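Is the Tromeck gripper worth it over the Curnolard?

Both are on test for kitchen pick and place. The Tromeck costs 69 more and I can't see why.
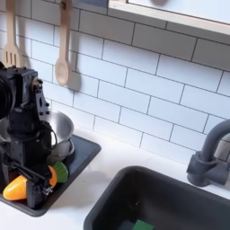

Plastic veg only so far. Has anyone run either past 1000 cycles?

Hae-won Byun

Plastic veg proves very little. Try 5 wet potatoes, then decide.
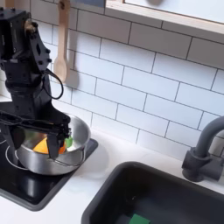

I'd also want the cable tied back before believing any cycle count.

Phyllis Ackroyd

get the cheap one, they're all the same

jasberg2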